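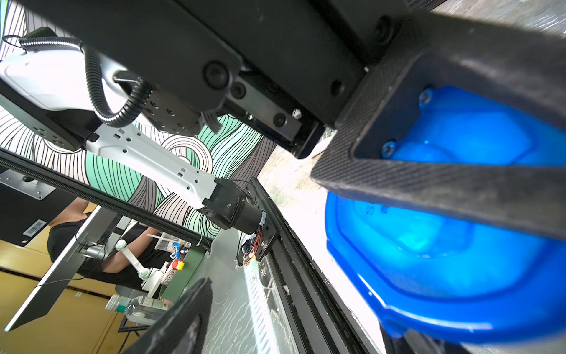 Ticket 1000-41: Stems out of sync in Onisgate after session import
Opened by: Nisha Pant
Status: Closed
Opened: June 3, 2019

Problem
Kandpal sent over the stems for his Colent remix, 7 WAV files. When I load them into Onisgate, the vocal and the two synth stems drift against the kick. Bar one is fine. By the second drop the vocal is clearly late. The same files line up when I play them off the USB stick on the club decks.

Setup
Onisgate on the studio desktop, Pornari audio interface, buffer at 256. The project was made from the template I saved in May.

Tried so far
Restarted the software and the interface. No change.
Raised the buffer to 512. No change.
Turned off warp on the kick only. Drift got worse.
New empty project, same stems. All in time.

Reply from support
The new project being fine points to the template. Please check the sample rate under Project > Audio, and whether auto-warp on import is on.

Update, Nisha
Template was at 48, stems are 44.1. Auto-warp was also on, and it had guessed a different tempo for the vocal. I set the rate to 44.1, turned auto-warp off and imported again. Kick and vocal are together to the end. One synth stem still starts early.

Reply from support
How early is the synth?

Update, Nisha
5 ms. Kandpal checked and he had bounced that one with the track delay left on. He is sending a new bounce.

Update, Nisha
New bounce is in and lines up. Template saved over with the right settings. OK to close.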